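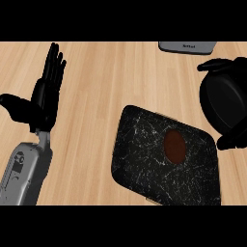 # Room to Move

The table had been in the dining room of an inn at Omamdale for one winter when the top split. The crack began at the end of one board, followed a glue line for the length of a hand, then left the glue line and ran through sound oak. A local handyman filled it with tinted epoxy. By October the crack had tried to close, found the epoxy in the way, and a second one had opened beside it.

Kerstin Isaksson was asked to look at the table and turned it upside down before she looked at the crack. Two heavy battens had been glued and screwed across the underside, at right angles to the grain. The screws went through tight round holes. The glue had been applied along the full length of each batten, and it was good glue. She wrote in her report that the workmanship was careful throughout and that the top had been prevented from shrinking.

Most failures in solid wood furniture can be reduced to a sentence of that kind. Wood takes up and gives off water vapor until it is in balance with the surrounding air. As it gains moisture it swells, and as it loses moisture it shrinks. Drying in a kiln doesn't end the process, and neither does age. A board sawn from a beam that has been under a roof for generations will still respond to a damp summer.

## Three directions

The change in size depends on direction. Along the grain, the movement in normal wood is so small that furniture makers ignore it. Across the grain it is large enough to break things, and it differs between the two cross-grain directions. Movement following the curve of the growth rings, called tangential, is often close to double the movement along a line from the center of the tree to the bark, called radial.

The reason lies in the cell wall. Wood cells are long tubes lying mostly parallel to the trunk. Their walls contain bundles of cellulose wound at a steep angle, and water enters between the bundles and pushes them apart sideways. The length of the tube hardly changes. The rays, which are ribbons of cells running outward from the center, help restrain movement in the radial direction.

How a board is cut from the log therefore sets how it will behave. In a flat-sawn board the growth rings meet the wide face at a shallow angle, so the width of the board lies mostly in the tangential direction. In a quarter-sawn board the rings stand nearly upright and the width lies in the radial direction. The second board moves less in width and is less likely to cup. It also costs more, because the log has to be turned repeatedly at the saw and the yield is lower.

The Dervishi mill, which supplied the oak for the replacement top at Omamdale, cuts most of its logs flat and sets aside the boards from near the center for customers who want straight grain. The sorting is done by looking at the end of each board. The face can mislead, particularly after planing.

## Reading a surface 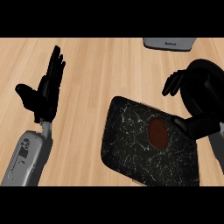

A face with even, parallel lines is what most buyers of tabletops ask for, and it is what makers use when they want the joints between boards to be hard to find. Cathedral patterns, the nested arches typical of flat-sawn stock, draw the eye to the middle of each board and make the joints plain. The pale tan top here has the first kind of figure: long, straight lines, slightly darker than the wood between them, all running in much the same direction. On a solid top with that figure, movement would be expected at right angles to the lines, and the length along the lines would stay close to constant. A dark marble-patterned board like the one lying on it can be set down anywhere without harm, provided it is free to sit on the surface. Glue a stone slab into a tight recess in a solid top and the wood will either press against its edges or open a gap beside them, depending on the season in which the recess was cut.

Straight lines on the face don't prove that a board is quarter-sawn. Rift-sawn stock, with rings at an intermediate angle, has a similar appearance and is often preferred for legs, where two adjoining faces are visible. Veneer can show any figure at all over a stable core. The end grain settles most arguments, if the end grain can be reached.

## The winter figure

Makers work with moisture content, given as the weight of the water in a piece of wood divided by the weight of the same piece oven-dry. The inn at Omamdale heats its dining room from the first frost onward and has no humidifier. Isaksson measured the oak at 7 percent in the heated room. A matching offcut that had been left in the unheated shed behind the kitchen read 13 percent in late summer. The original top had been glued up in that shed.

The tabletop was 51 inches wide and flat-sawn. For a change of that size in red oak, the ordinary shrinkage tables predict a loss of more than an inch across the full width. The battens, whose grain ran across the top, lost practically nothing in length. The difference had to be taken up somewhere. Wood is weak in tension across the grain, and the top failed at the ends of the boards, where moisture leaves fastest and stress is highest.

A finish would have slowed the exchange without stopping it. Oil finishes offer little resistance to water vapor. Film finishes such as varnish and lacquer offer more, and a thick film may carry a top through a short dry spell with little change. Over a season the wood catches up. The Omamdale top had been given a hard-wearing varnish on the upper face and a single thin coat below, so the two faces also exchanged moisture at different rates. This encourages cupping, and the battens had been added to prevent cupping.

## Allowing for it

The methods for holding a top flat while letting it change width are old and mostly simple. A batten can be screwed without glue through slotted holes, with the slots running along the batten and a round hole kept at the center. The center stays put and the edges travel. A sliding dovetail does the same work with no screws: the batten is shaped along its length to fit a tapered groove across the underside and is fixed at one point only.

Tops are usually attached to their frames with wooden buttons or metal clips. A button is a small block with a tongue on one side. The block is screwed to the underside of the top and the tongue sits in a groove in the rail. Along the end rails, where the top moves lengthwise past the wood of the frame, the groove can be long and the button needs no clearance behind the tongue. Along the side rails the top moves toward and away from the rail, so a gap has to be left. The size of the gap depends on the season of assembly. A table put together in dry winter air needs room for expansion; one put together in August needs enough engagement on the tongue to survive shrinkage.

Breadboard ends are the most visible solution and the one most often done badly. A narrow board is fitted across each end of the top, covering the end grain and holding the surface flat. The joint is a tongue with several longer tenons, pinned through. Only the center pin fits closely. The outer pins pass through slots in the tenons. In winter the end boards project slightly past the sides of the top, and in summer the top may project past the end boards. Customers sometimes return a table for this, and some makers have taken to printing an explanation on the invoice.

## Old work

Waltraud Wegener repairs furniture for a regional museum and sees the same mechanism at a slower pace. Much of the older casework that reaches her bench was made for unheated rooms and survived there without damage. The cracks often date from the installation of central heating. Chest sides with drawer runners nailed across the grain are the usual case. The side shrinks between the nails, and the split appears at the weakest line.

Her treatment starts with the room. A piece is left to settle in the conditions where it will be kept, and its width is recorded at intervals with a steel rule and a pencil mark on masking tape fixed to a separate strip of glass. She doesn't fill a split until the readings have leveled off. If the split opens and closes with the season, she leaves it alone or lines it with a thin fillet of matching wood glued along one edge only. Hide glue is used for this, as it can be softened later with heat and moisture.

The trade has also moved toward materials that avoid the question. Drendov, a maker of office furniture, gave up solid tops for its conference tables and now presses thick sawn veneers onto a plywood core, with solid lippings at the edge. The surface can be sanded more than the usual sliced veneer allows. Its smaller desks use a core board sold as Plultura, in which narrow strips are laid with their growth rings upright and faced on both sides with crossed layers. Both constructions must be balanced, with the same thickness and grain direction above and below the core, or the panel will bow.

At Omamdale the owners wanted solid oak again. The new boards were kept in the dining room, on stickers with air between them, through part of the heating season before they were planed. Isaksson specified slotted battens, fixed at the center, and the same number of coats on both faces. The old base was kept. Its rails were grooved for buttons, and the date of assembly and the moisture reading were written in pencil on the inside of one rail.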